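Projet Loltholm – Les machines et les tâches du quotidien
Rapport d'avancement intermédiaire, à l'attention de la fondation Nalitz
Lot 2 : cuisine et petit électroménager

Chers partenaires,

Le trimestre a été dense, et nous sommes heureux de vous en rendre compte car les choses bougent vraiment ! Votre soutien devait nous permettre de répondre à une question simple à poser et longue à instruire : une machine peut-elle, dès maintenant, prendre en charge des corvées domestiques dans une cuisine ordinaire ? Nous avons un début de réponse, plus encourageant que ce que nous écrivions dans la demande initiale, avec des zones d'ombre que nous détaillons plus loin.

État des essais

Nous avions prévu 600 essais pour l'ensemble du lot 2. À la fin de septembre, 554 étaient réalisés et dépouillés. Le retard vient surtout du changement de plan de travail demandé par l'équipe Rajput, qui nous a immobilisés plusieurs jours (le calibrage est à refaire à chaque déplacement du bras, même de quelques centimètres). Les essais manquants concernent la vaisselle et seront rattrapés avant la prochaine réunion de suivi.

Sur la partie « petit-déjeuner », 175 essais ont porté sur le grille-pain : approche, dépose d'une tranche, abaissement du levier, reprise. C'est la tâche qui nous a le plus appris, et de loin.
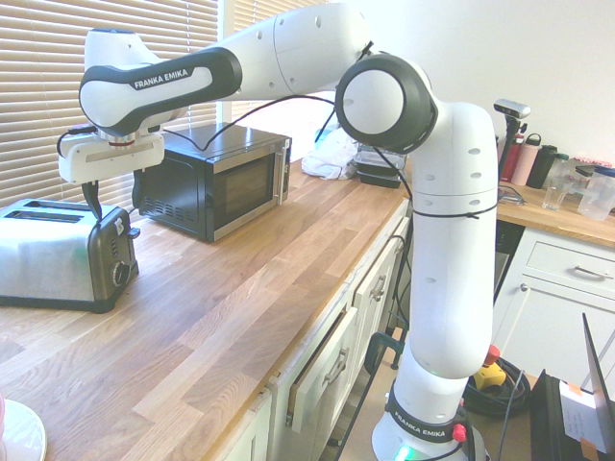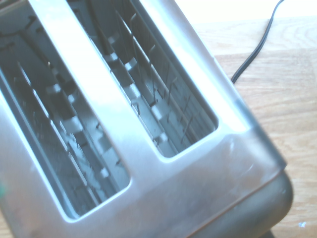
Le grille-pain à deux fentes, vu depuis le poignet du bras.
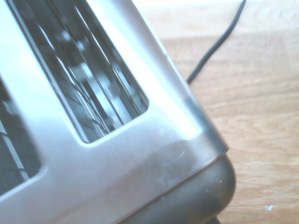
Pour nous, la difficulté du grille-pain tient à la perception bien plus qu'à la force ou à la précision mécanique. Le bras sait se placer au-dessus de l'appareil sans hésiter, et les trajectoires sont aujourd'hui fluides, presque agréables à regarder. Reste à savoir où se trouve exactement l'ouverture. L'inox brossé renvoie la lumière en larges plages presque blanches, alors que l'intérieur des fentes mêle des zones sombres, des fils de maintien et des reflets : de quoi tromper un estimateur de profondeur qui se débrouille très bien devant un bol en céramique. Le module Stiltamero, intégré en cours de trimestre, combine désormais plusieurs points de vue avant de valider la position de la fente, et les erreurs grossières ont nettement reculé. Nous en sommes ravis – c'était le point qui nous inquiétait le plus au lancement.

Ce qui fonctionne déjà

Les gestes d'approche sont acquis, de même que la saisie d'objets rigides de taille moyenne. Le passage d'un objet au suivant se fait sans intervention dans la plupart des séquences courtes. Autre bonne surprise : nous n'avons pas eu besoin de vider la cuisine pour travailler. Le micro-ondes, les bouteilles et les boîtes restent sur les plans de travail pendant les essais, et la planification en tient compte correctement.

Ce qui résiste encore

Une tranche de pain n'est jamais deux fois la même. Trop souple, elle plie contre le bord ; un peu sèche, elle s'effrite entre les doigts de la pince. La reprise après grillage demeure notre point faible, et nous ne la présenterons pas comme résolue dans ce rapport. La lenteur est l'autre limite : une personne pressée aurait fini son café avant que la machine ait terminé. À ce stade, nous dirions donc que le bras est capable de certaines étapes de la corvée, pas encore de la corvée entière, du placard à l'assiette.

Suite du programme

Nous proposons de consacrer 50 essais supplémentaires à la seule reprise de la tranche, avec des pains de formats différents et deux réglages d'éclairage. Cette série tient dans l'enveloppe actuelle, à condition de décaler le tri du linge au trimestre suivant. Nous aurions besoin de votre accord sur ce point avant de bloquer le planning.

Les journaux d'essais et le tableau des dépenses sont joints en annexe. Si l'un d'entre vous souhaite assister à une séance, la cuisine tourne tous les lundis à partir de 9 h 30 – venez, c'est beaucoup plus parlant que nos tableaux !

L'équipe Loltholm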